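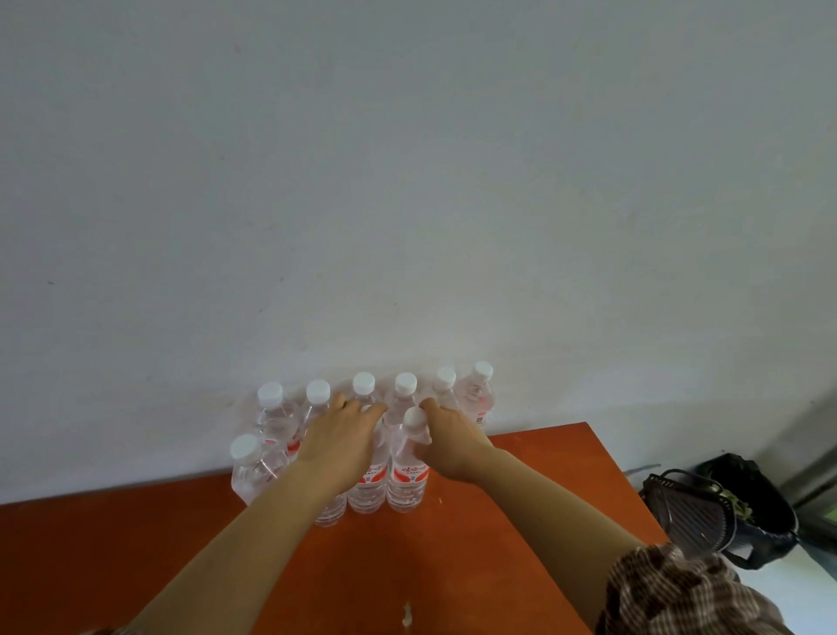
# About Hetlow

Hello, and thank you for coming to find out who we are. Hetlow looks after social media pages for small businesses, clubs and charities, mostly in and near Landthorpe, where we have two rooms above the old Turcotte building and a front door that needs a good shove in winter. There are 11 of us now, which still feels like a lot when we all try to make tea at once.

We started with one client. Jannik Hellwig had been running the Facebook page for his sister's dog grooming parlour in the evenings, answering messages and putting up the opening hours, and after a while the shop next door asked if he would do theirs too, and then the garage over the road. By the following April he had given up his job at the council and was doing it full time from the end of his kitchen table. He will tell you (at some length, if you let him) that the garage was the hardest, as the owner didn't want to be seen in any of the posts and didn't much like the idea of comments either. They are still with us, and he has come round to the comments.

## What we do

Most people who ring us already have a page. They set it up years ago, it has nearly 800 followers, and the last thing on it is a Christmas greeting from some time back. So we usually begin by sitting down with you and reading through what's there – the old posts, the unanswered messages, the reviews you've been meaning to reply to. We then agree how often you'd like to post and who is going to press the button.

Some clients hand the whole thing over to us. Others write their own posts and send them to us for a quick read first, and we're just as happy with that. We also run a beginners' morning at the office, with places for seven people, where you can bring your phone and ask anything you like.
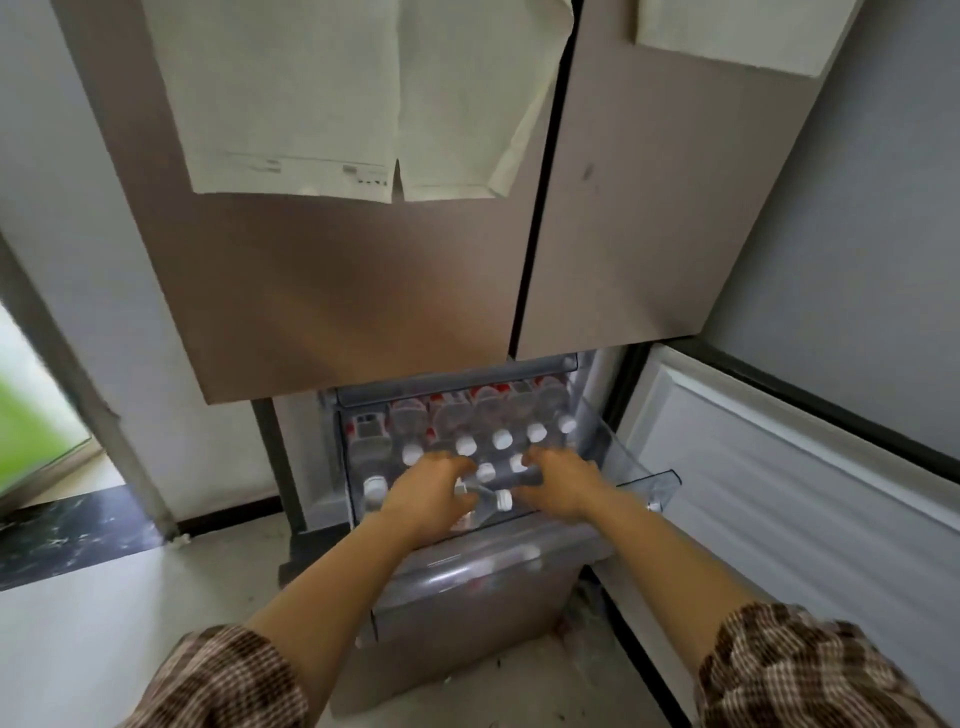
We plan everything in Cutia, a shared calendar we built ourselves after one too many spreadsheets went missing. Every client gets a login. You can see what's going out next week, change a word, move a post to another day or take it down altogether, and you don't need to ring us to do it (though you're welcome to, we like a chat).

## How we like a page to sound
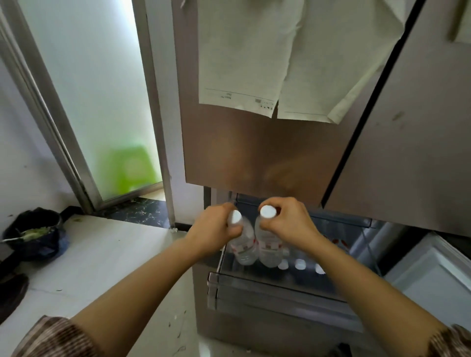

We think a business page should sound like the people who work there. That means plain words, few hashtags and pictures of ordinary days, taken on whatever phone is to hand. Clients often worry that they've nothing to show, and we spend a fair bit of time persuading them otherwise. Somebody lowering a couple of bottles of water into the fridge drawer, one in each hand, will do very nicely for a café or a village hall, with a line underneath to say what time the doors open. Regulars like to see that sort of thing, and they'll often stop to leave a comment.

We don't buy followers, and we don't write pretend reviews. We've been asked to do both and have said no, as kindly as we could manage.

## Coming to see us

If you'd like to talk, send us a message through any of our pages or use the form on the contact page. A first chat is free and takes 15 minutes, or a good deal longer if Jannik gets on to the subject of the garage. The kettle's usually on by nine, and there's a bell at the side if the front door won't budge.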